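Stitholm Artificial Stems – Red Rose and Blue Hydrangea
Supplied by Dradstead Display and Furnishing 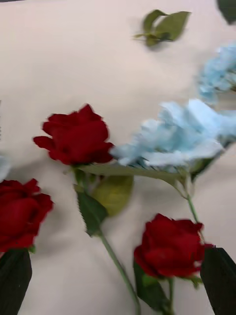 The Stitholm range is intended for reception desks, dining rooms, chapels and other shared spaces where fresh flowers cannot be replaced each week. Stems are sold singly or as a mixed set of 16, and may be combined with any other item in the Dradstead catalog.

Roses are offered in deep red with layered petals. Hydrangeas are offered in pale blue, with full heads suited to filling the middle of an arrangement. Both are supplied with green foliage.

Specifications
Item number: 468
Rose stem length: 70 cm
Set contents: 10 roses, 6 hydrangeas
Use: indoor only
Vase: not included

Preparation
Stems are packed flat and should be laid out on a clean table before arranging. Open the outer petals gently by hand and bend the leaves away from the stem. Hydrangea heads may need to be eased back into shape – this is best done from the underside. Stems may be shortened with wire cutters. Shortened stems cannot be returned.

Care
Dust with a soft, dry brush. Do not immerse the flower heads or use household sprays on the petals. Keep away from radiators and open flame. Prolonged direct sunlight will fade the blue heads sooner than the red.

Ordering and delivery
Orders from schools, care homes and places of worship are accepted on account. Orders for December displays should be placed early, as the red roses are in heavy demand at that time. Delivery is made on weekdays, and collection from the Flondthorpe showroom is available on Saturday mornings by arrangement.

Inquiries about bulk orders should be addressed to Colin Marsden, Contract Sales. Questions on arrangement and room planning should be sent to Wenjie Kong at the Flondthorpe showroom.

Related items: Kershaw ceramic vase, item 106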